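Opening the Rulebook: A Conversation on Administrative Rule Review

Karine Doucette has spent most of her career reading documents that few legislators open. As senior counsel for rule review in the Conneely legislative district office, she examines the regulations that state agencies write to carry out the laws passed by the legislature. Her office does not draft statutes and does not vote on them. It reports on whether a proposed rule stays within the authority the legislature granted, and its reports are sent to members before a rule takes effect.

The office has drawn more attention than usual this session. A bill now before the legislature would require every standing rule to expire after 8 years unless the agency that wrote it files for renewal. Supporters describe the measure as overdue housekeeping. Several agencies have warned that the added work would pull staff away from inspections and licensing. Ms. Doucette does not take a position on the bill, and she declined to predict whether it would pass, but she agreed to discuss how review works at present and what the change would mean in practice.

She began with the volume of material. "When I started, I was handed a binder and told it was the current year," she said. "It was one department's filings for the spring. We received 442 proposed rules in the last full cycle. Some of those were a corrected fee or a new mailing address. Others ran to more than a hundred pages with attachments."

Each filing is assigned to a reader, who compares the text with the statute it cites. The reader then looks for conflicts with other rules, checks that the public notice was published properly, and reviews the agency's estimate of what the rule will cost the people it covers. According to Ms. Doucette, the cost estimate is where most questions arise.

"An agency will write that the cost is minimal," she said. "Minimal to whom? A hospital system can absorb a new reporting form. A person who runs a two-chair barber shop in Nanby may have to close for an afternoon to fill it out. The statute tells the agency to consider that person, and we ask to see where it did."

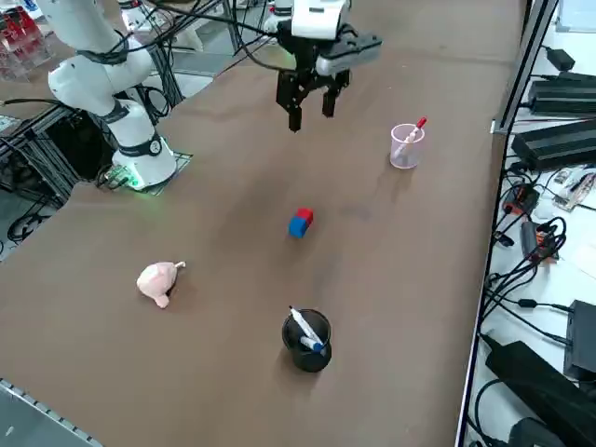
The office can return a rule for revision, but it cannot strike one down. That power remains with the legislature, which must act by joint resolution within the review period. If no resolution is adopted, the rule goes into force. Ms. Doucette said that this arrangement is widely misunderstood, including by people who write to her office in the belief that it can halt a regulation on its own.

"I answer those letters personally when I can," she said. "I explain that we advise and the members decide. People are sometimes disappointed. I tell them which member to call and what the deadline is, and I give them the file number so that they do not have to explain it from the beginning."

Asked for a case that showed the process at its most useful, she pointed to the Vorkirness drainage rule, which set new maintenance duties for landowners along the lower creek. The first version applied to any parcel touching the waterway. The statute, however, had been written to cover parcels on which a drainage structure had already been built. The difference came down to one missing phrase in the definitions section.

"The agency had copied its definition from an older rule that dealt with something else," Ms. Doucette said. "It was an honest mistake. Some 2,000 property owners would have received a notice telling them to maintain a structure they did not have. The agency corrected it in a week. There was no hearing and no press release, and I doubt that many of those owners ever heard of it."

The outcome is not always so orderly. The licensing standards for home-based child care in Plisia were returned 2 times and remained under discussion for most of a year. Providers objected to the staffing ratios, parents objected to the delay, and the agency maintained that it had been directed to act quickly. Ms. Doucette said she regards the final text as sound, but she was critical of how long it took to reach it, and she included her own office in that criticism.

"We sent our comments in pieces," she said. "The agency would fix one section and then receive a letter from us about the next. I would not do it that way again. We now hold everything until the full reading is finished, and we send a single letter."

On the expiration bill, she confined herself to questions of procedure. Under the present text, a rule that is not renewed in time would lapse automatically, even if the law behind it still required the agency to have one. Permits issued under a lapsed rule would be open to challenge. She has asked the sponsors to consider a grace period, and she said the discussions have been courteous.

She also raised the matter of staffing. The bill as introduced provides no additional readers, although renewal filings would come to her office in addition to new rules. The sponsors have said that older rules tend to be shorter and should move quickly. Ms. Doucette was less certain.

"Old rules are often the hardest ones to read," she said. "The people who wrote them have retired, the forms they mention are no longer printed, and the statute has been amended several times underneath them. You have to work out what the rule meant before you can say whether it should continue."

Public comment on the bill remains open through the end of July. Written statements may be submitted to the clerk and become part of the permanent record. Ms. Doucette encouraged residents to cite the section they are writing about and to describe how it would affect them.

"A short letter is fine," she said. "We read the short ones too."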